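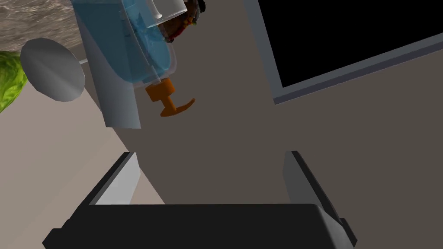 Thodoris Makris escreveu, na margem do nosso primeiro rascunho, que um relatório sobre água na escola devia começar pelas pessoas com sede, e só depois falar de litros. Demorámos uma semana a aceitar a ideia, mas ele tinha razão, e o trabalho ficou muito melhor assim!

Início | Projetos | Turmas | Biblioteca | Contactos

Beber água na escola: hábitos, sabores e desperdício
Relatório final do projeto de Ciências e Cidadania

Por que escolhemos este tema

Em setembro, na segunda semana de aulas, fez um calor terrível e a fila do bebedouro do corredor chegava à porta da biblioteca. Uns desistiam e iam comprar água engarrafada ao bar, outros aguentavam até casa. Começámos a perguntar aos colegas quanto bebiam por dia e as respostas eram tão diferentes (e algumas tão assustadoras!) que decidimos transformar a conversa num projeto a sério.

Queríamos saber três coisas: quanta água bebem os alunos durante o horário escolar, por que motivo tantos preferem a garrafa comprada à água da rede, e se conseguem mesmo distinguir uma da outra pelo sabor. A terceira pergunta foi a que nos deu mais gozo.

Como trabalhámos

Fizemos um questionário em papel, com uma página só, e distribuímo-lo nas aulas de Educação Física, onde toda a gente já está a pensar em água. Recebemos 514 respostas válidas. Deitámos fora as que vinham com desenhos em vez de números e uma que dizia "um oceano".

Para medir o consumo, pedimos aos alunos de duas turmas que anotassem durante duas semanas cada vez que enchiam a garrafa. Cada um tinha uma folha dobrada dentro do estojo, com uma linha por dia. No início esqueciam-se imenso, por isso passámos a lembrar a turma à entrada da aula da tarde, e as folhas melhoraram logo. Somámos 917 enchimentos no total, entre garrafas de todos os tamanhos. Convertemos tudo para mililitros usando a capacidade escrita no fundo de cada garrafa – quando não havia nada escrito, medíamos com uma proveta do laboratório.

A prova cega fez-se na sala de Química, num intervalo grande. Servimos três águas em copos iguais: a da torneira acabada de tirar, a da torneira guardada uma noite no frigorífico, e uma água engarrafada, Birnevmont. Quem provava não sabia a ordem, e quem servia também não (a professora trocou os jarros atrás do biombo, e levou a tarefa muito a sério).

O que descobrimos

A maior parte dos alunos bebe muito menos do que julga. No questionário, a resposta mais frequente à pergunta "quanto bebes por dia?" foi 2 litros, um número que quase todos ouviram na televisão ou aos avós. Nas folhas de registo, porém, houve dias inteiros com um único enchimento de meio litro. Claro que falta contar o que se bebe em casa, a sopa, a fruta, e por isso não podemos dizer que os colegas bebem pouco no total. Podemos dizer que, na escola, bebem pouco de manhã e tentam recuperar tudo depois do almoço.

Adorámos ver o gráfico por horas! Há um pico enorme às 14h30, outro mais pequeno no intervalo da manhã e quase nada entre os dois. Os alunos com aulas no pavilhão mais longe do bebedouro enchem a garrafa menos vezes, mesmo quando têm Educação Física.

Quanto aos motivos para comprar água, o sabor ganhou de longe. "A da torneira sabe a piscina", escreveu uma aluna do oitavo ano, e encontrámos a mesma frase, com pequenas variações, dezenas de vezes. A temperatura veio a seguir. Pouca gente falou do preço, e isso surpreendeu-nos bastante, tendo em conta o que custa uma garrafa por dia ao fim de um ano letivo.

Na prova cega aconteceu a parte mais divertida. A água da torneira fresca, guardada de um dia para o outro, foi a preferida! Muitos dos que a escolheram tinham a certeza de que era a engarrafada. A água acabada de tirar ficou em último lugar, e a explicação mais provável está no cloro, que vai perdendo intensidade quando a água repousa, e na temperatura, que muda imenso a forma como sentimos o sabor. Repetimos a prova com outro grupo e a ordem manteve-se.

Dificuldades

Perdemos as folhas de quatro colegas numa mochila que apanhou chuva – ironia completa num trabalho sobre água. Também percebemos tarde demais que uma das perguntas estava mal feita: "bebes água suficiente?" não mede nada, porque cada pessoa tem a sua ideia de suficiente. Deixámo-la de fora da análise.

O tamanho das garrafas foi outro problema. As da marca Natex, que metade da turma usa, têm uma marca de enchimento abaixo do gargalo, e uns enchiam até à marca, outros até transbordar. Usámos sempre o valor da marca, o que significa que alguns totais estão um pouco abaixo da realidade.

Propostas

Levámos à direção uma lista curta. Gostávamos de um segundo ponto de água no pavilhão de trás, de jarros com água fresca nas mesas da cantina e de autorização clara para ter a garrafa em cima da mesa durante as aulas (há professores que deixam e outros que não). Os jarros são o mais barato e já começaram! A cantina põe-nos no frigorífico na véspera, tal como fizemos na prova.

No próximo ano queremos repetir os registos com mais turmas e chegar aos 2000 enchimentos, para podermos comparar o inverno com o verão. Quem quiser juntar-se à equipa pode deixar o nome na biblioteca, no caderno azul ao lado da impressora.

Trabalhos relacionados
Horta escolar Dradard: o que cresceu e o que os caracóis comeram
O ruído na cantina, medido mesa a mesa
Concurso Karras de fotografia científica: regulamento
Quanto papel gasta uma turma num período?
Compostagem no pátio: diário de bordo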